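Wanted: Fault Hunter, Simulated Kitchen (Neldale office)

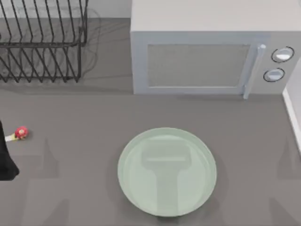 The workplace: one plate, one microwave, one dish rack.

In January our Flevow arm controller passed 1,991 simulated runs, then drove a real gripper through a real plate at Carnovov's test kitchen. The emergency stop took two presses. We would like to know why, and so would Carnovov.

You will replay failed runs, break the simulator on purpose and write up what you find in plain English. You should read logs without sighing, know some Python and be willing to tell Raymonde Charbonneau that her collision model is wrong. She has asked for this in writing.

Seven-month contract, 11 days of leave, desk by the window. Stop-button training comes first. Crockery is provided.

Send a resume and a short account of something you broke to Jaqueline Cervantes by Sunday.

Recent openings
Night Test Operator
Technical Writer, Safety Manuals
Parts Buyer, Olvera

This site uses cookies. Accept / Settings

Contact | Privacy | Back to top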